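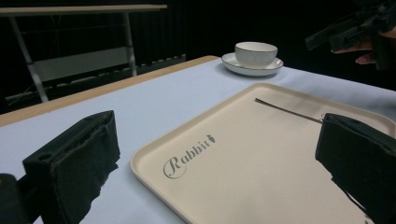
Tea table, Thursday afternoon. Cup, saucer and the Rabbit tray.

About us

Hello! We're Plonder, a small company in Sasbridge, and we collect examples for people who are teaching robots to do ordinary household things. Laying a table, putting a cup back on its saucer, folding a tea towel, finding the lid that goes with the box. I'm Jana Wendt, I started the place, and I still do a fair share of the collecting myself (I've got quite strong forearms out of it).

How we work

We do everything by hand, with hand-held grippers. You hold one in each hand, you do the job with the gripper fingers instead of your own, and a camera on the gripper records what happens from very close up. One go at one job is what we call a take. Our customers feed the takes to a learning system, and the system gradually picks up how the job is done.

A normal session has 14 takes in it and then we stop for a drink, a real one, in mugs. Between takes we move everything. The cup goes further back, the tray gets turned, the spoon ends up somewhere awkward. If you leave the table the same each time you get a system that can only cope with one table, and we learned that the slow way on our very first job, when I delivered a whole week of takes with the sugar bowl in exactly the same place. The customer was very nice about it. I did the week again.

We keep the fumbles too, as long as the person puts it right afterwards. A spoon that slips and gets picked up again is worth having, and lots of customers ask for those specially. Takes where somebody simply gives up go in a separate folder, marked as such, and you can have them or not as you like.

What we've got

We have 12 tables' worth of settings at the moment, from a plain breakfast to quite a fussy afternoon tea with white china and a proper cloth. The cupboard of things to pick up has got a bit out of hand, I admit. The last time I went through the list it ran to 969 items, and that was before I went to the market in April and came home with another crate of cups. I can't walk past a box of odd saucers. Thin things are my favourites to set out, spoons and stirrers and the like, because they lie so flat and you have to think about how you're going to come at them.

Trays are harder than people expect! You've got a rim to get over, you've got a smooth floor that things slide about on, and if you want to lift the tray itself you need both grippers and a bit of patience. We've done a great many tray jobs this year and I'd happily do more.

Where we came from

I used to work at Lunde, testing kitchen gadgets, and I spent years writing down how people's hands got on with tin openers. When a friend in Pranositz asked if I could record somebody clearing a table, two hundred times, all a bit different, I said yes without thinking and borrowed my mother's dining table for it. She got it back eventually. After that came a second job, then a third, and by then I needed a room with a door I could shut.

We're still small and I'd like to keep it that way. Everyone who collects also checks, so you'll never look over your own takes, you'll look over somebody else's. We write a short note with each batch that says what was on the table, what the job was and anything odd that cropped up. They're plain notes in plain English and customers tell us they do get read.

Working with us

If you'd like a batch made, tell us the job in a sentence or two and send a list of the things that matter to you. Do you mind which hand does what? Does the cloth have to be white? Can the cup be empty? The more of that we know at the start the better. Our smallest batch is 800 takes, and we always do a handful first for you to look at, so that if we've got the wrong end of the stick we can find out early.

If you'd like to come and collect for us, you don't need to know anything about robots. Steady hands help, and so does not minding doing the same thing over and over while it keeps changing slightly. New people spend their first day just moving cups about until the grippers stop feeling strange. Some take to it in an hour, others (me, for one) want most of a week.

Visitors are welcome on Thursday afternoons from two o'clock. Ring the lower bell, the top one belongs to the dentist.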